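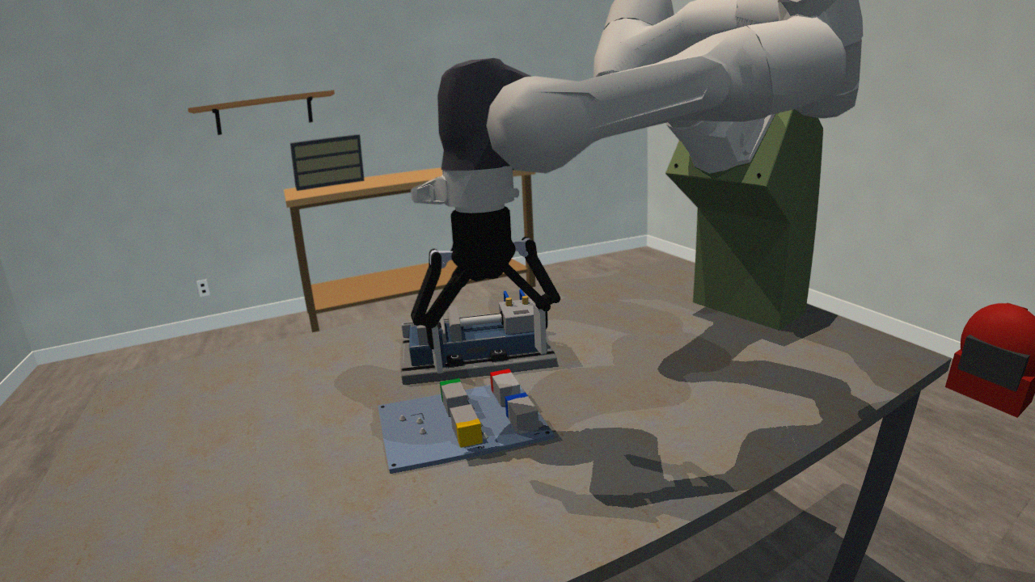 Thirteen minutes left on the Sistitz trial and Zinhle Kruger still hadn't decided. Rent the simulated cell for another month or let it lapse. 410 a month, 270 if you signed before the clock ran out. Coffee cold. Cursor on the pause button. On the screen the gripper hung wide open with a finger at either end of the clamp, and the blocks sat on their board in front, red, green, blue, yellow. The yellow one faced the wrong way. Toward her. She'd been staring at it since lunch.

"Is that a bug?" Liam Hanrahan, on the phone, from the parking lot at Dornby. Wind all over the line.

"Might be the layout. Might be me."

"Did you touch it?"

"I don't know. I loaded so many layouts, Liam."

She pulled up the log. Nothing. Scrolled. More nothing. The help pages said every block position could be edited, saved, shared with your team. They did not say who on your team had edited one at six in the morning.
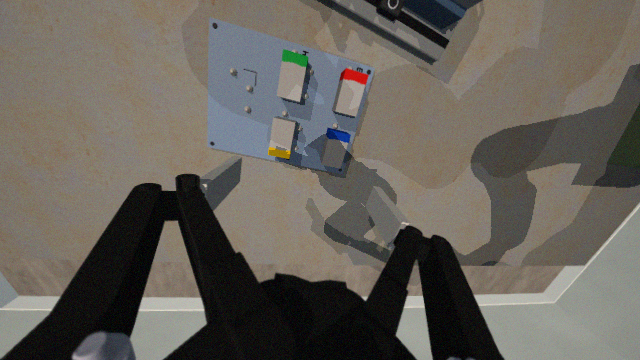
Dornby wanted an answer by five. They had a real arm coming in December, paid for, and no one who could program it yet, and Liam had promised them somebody would be trained by then. Somebody was Zinhle. She had crashed the practise arm into the clamp on her first morning and felt sick about it for an hour. Then remembered it cost nothing. Then did it again on purpose.

That was the selling point, she supposed. Barovine, the other outfit, had sent a salesman and a binder. Sistitz sent a link.

"Duggan's asking," Liam said. "He's standing at his window. He's actualy tapping his watch."

"Tell him I'm testing."

"Are you?"

She wasn't. She was looking at the yellow block.
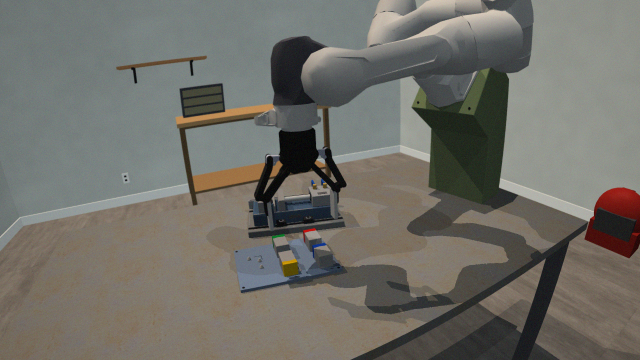

Eight minutes. She opened the notes tab, the one she never opened, and there it was. One line, no name. Turned yellow around so you'd have to look before you pick. – L.

She read it twice. Outside a truck was backing up, beeping.

"Liam."

"What."

"You have a login."

A long breath on the line. A car door. "I wanted to see if I could do it too," he said. "I couldn't. I can turn a block around, that's all I got. Took me half the night."

She laughed, too loud for the room. Went to the payment page. Card number, wrong, card number again.
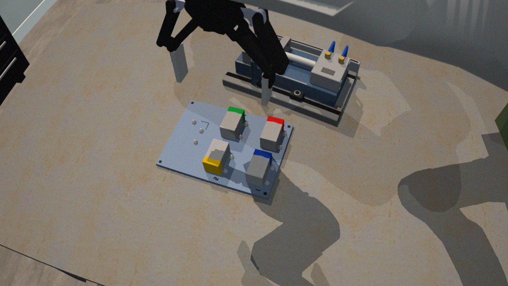
"How many people can use it on the one plan?" he asked.

"Five," she said. "Go tell Duggan we need two."

She hit pay with the clock under a minute and went back to teh blocks.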